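Putska: a ferry and tram transfer finder for Jallby
Project report by Zuleica Macedo and Luana Trindade

Why we picked this

Anyone who has run down the ramp at the Jallby ferry landing and watched the tram pull out will know why we wanted to make Putska! The ferry has its timetable, the tram has another one, and they are posted on two different walls. We wanted one page where you type in where you are going and it tells you which boat to take so that you get a tram at the other end without a long wait.

How it works

You open the page, choose your landing, and type a street or a place name. Putska finds the nearest tram stop to that place, then works backward to the ferry you need. The result shows the boat, the tram, and the number of minutes you have for walking between them. If you click the walking time, a small map opens with the path drawn on it. 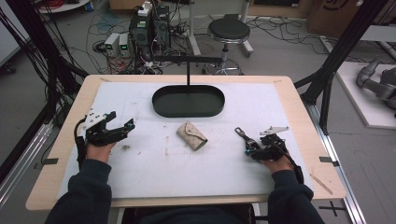
The walking time was the part we enjoyed most. Our first version used a straight line from the landing to the stop, and it was far too hopeful (it sent people across the water at Fustero). So we walked every transfer ourselves, at a normal pace and then again with a suitcase, and put the slower time in the table. Luana also added a "with stairs / no stairs" switch, and we both love it.

The data

We typed in the timetables for 3 ferry lines and matched them with 67 tram stops. Place names come from a list we made by hand, more than 700 entries, including nicknames that people really use. Spelling is forgiving, so "Molefe sq" and "molefe square" both go to the same stop.

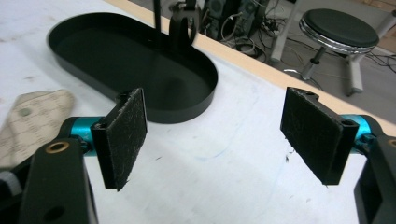 Sunday service gave us a lot of trouble. The last boat runs on a different table from the rest of the day, and our search kept offering a tram that had already left. Zuleica rewrote that part so the day ends when the last tram does and not at midnight. It is a much cleaner piece of code now!

What is still missing

Delays are not included yet. We would also like a bigger text size for phones, and a way to save your usual trip. The bus lines north of Fustero are next on our list, and we have already started typing them in.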